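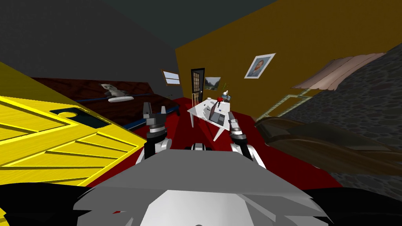
Wisteck Room Simulator, Club Edition: Review After One Season

Posted 20th October

Our high school robotics club has one real arm and 17 members. For most of last year that meant a lot of kids standing around waiting for a turn. In the spring we bought the club edition of the Wisteck simulator for $400, a one-time price that covers 24 seats. We used it to get ready for the Gosling Cup, where teams program a two-armed robot to tidy up a furnished room.

Setup

It installed without trouble on the newer lab computers. The older ones run it, but the fans get loud and the picture lags when both arms move. You need a school email address for each student, and typing those in took longer than the install.

The rooms

Furnished rooms are the reason to buy this. Ours has a red carpet and a white table with a laptop, a cup and a small potted plant on it, so there is plenty to reach for and plenty to knock over. The colors are loud and the furniture looks like it came from an older video game. The students did not care. Surfaces are easy to tell apart, and that helped the younger ones when they were planning a reach.

The view from the robot

You can drive from a room view or from the robot's own cameras. The camera views are harder. The picture can sit at a steep tilt, and new drivers lose track of which way is up. We had them practice opening and closing the gripper on nothing before they went near the table. I would do that again.

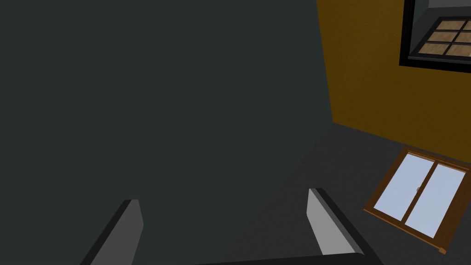 Open gripper, with the wooden window at lower right.

It would help a lot to have a level line you could switch on in this view. Drultau, the program we tried before, had one. Drultau only came with bare rooms, though, and cost more per seat.

Programming

Students can use blocks or typed code, and a project can be switched from one to the other at any time. Error messages are short and mostly clear. Two-arm moves are the weak spot. If both arms are told to go to the same place, the program stops with no message at all, and we lost most of a meeting to that.

The manual

It runs 70 pages and the index is poor. The chapter on grippers is good. The Cundatari lesson pack, sold separately, covers the same ground in a better order, and we ended up printing the first four lessons for everyone.

Would we buy it again

Yes, for a club our size. A team with only three or four students and an arm of their own could skip it. Support answered both of our emails within two days, and the missing error message is supposed to be fixed in the next update.

Rating: 4 out of 5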